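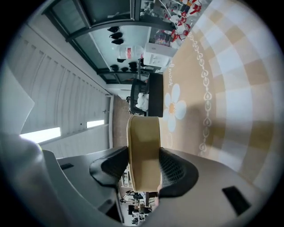
2 min read · 14 posts

Right, I've been threatening to do this for months so it's happening. A thread about malt drinks, the tinned powdery kind your nan gave you before bed, and specifically about Meltora, which I have not stopped thinking about since I was 7.

If you grew up near Nindlow you'll know it. Dark red tin, lid you had to prise off with a spoon handle, smelled like biscuits and a bit like a pet shop. (I mean that kindly.)

My mum made it with all milk. My dad made it with water and a splash of milk on top, and we knew whose turn it was before the mug even reached the table.

You were meant to put two heaped spoons in, mix it to a paste with a drop of cold milk and THEN add the hot. If you skipped the paste you got lumps. My brother skipped the paste on purpose and ate the lumps with a teaspoon like sweets.

I tried the lumps again last week, as a grown woman with a mortgage. Still great!!

Anyway they changed the recipe in 2000. I can't prove it, but I know. One winter it was malty and a bit salty and the next it just tasted of sugar. Mum wrote them a letter and got back a voucher for 600 grams of the new stuff, which she gave to next door.

After that we were a Marinho house. That's the chocolate one, for anyone who never had it. Much thinner, went cold in a minute, but it made a brilliant milkshake if you had a jar with a good lid and strong arms.

Lizeth Ticona replied to my post about this in February and said her family had Marinho on toast?? Butter first, then a sprinkle straight from the tub. I've had it four times since. Lizeth, I owe you, and my dentist would like a word.

Pieter Groen is going to turn up and say Fulanholm was better than both of them, so let me get in first. Pieter, it tasted of hay.

OK, fine, I did buy a jar of Fulanholm to be fair to him. It's nicer than I remembered. It's hay with honey on. I'd drink it if I had a cold.

The closest I've got to old Meltora at home is plain malt powder, a spoonful of dried milk, a tiny bit of brown sugar and a proper pinch of salt. Don't leave the salt out, I did the first time and it was like drinking a wet cardigan.

Whole milk, small pan, low heat, keep stirring. The microwave is fine but you lose the skin on top, and I'm sorry but I like the skin.

Somebody asked how many calories. 535 in the mug I had last night, but that one had ice cream in it.

Tell me what your house drank, and whether you were a paste family or a lumps family. I'm putting the milk on now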